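May 12, 2024

**Adhesive pot life, Nitwood two-part, batch 197**

Repeat of the December series, which was spoiled by the bench scale drifting. Scale was recalibrated before the first mix and checked again after the last. No drift.

Mixed by weight per the Jirita sheet, stirred three minutes with a flat stick, scraped the cup walls once. Viscosity judged by drawdown off the stick, same as before. Crude, but it lets us compare with the old pages.

- Cup A, no filler: strings at 20 min, unusable shortly after.
- Cup B, silica filler: strings earlier, harder to call. Surface skins over while the bottom still moves.
- Cup C, no filler, poured into a shallow tray: longest of the set by 9 min.

The tray result is the expected one. Less depth, less self-heating, slower cure. The sheet gives pot life for a deep cup only and should not be used for planning wide glue-ups.

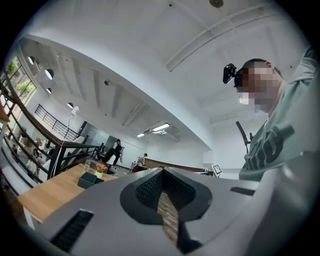 Lap joints from all three cups are clamped and labeled on the Chávez shelf. Leave the clamps alone until full cure. Pull test to follow on the Atby jig, crosshead speed unchanged from December.

Open items:

- Mounir Soliman to check whether the silica was kept sealed. Damp filler would explain the skin on B.
- Repeat B with filler dried overnight.
- Order mixing cups, wide pattern. Current ones flex when scraped.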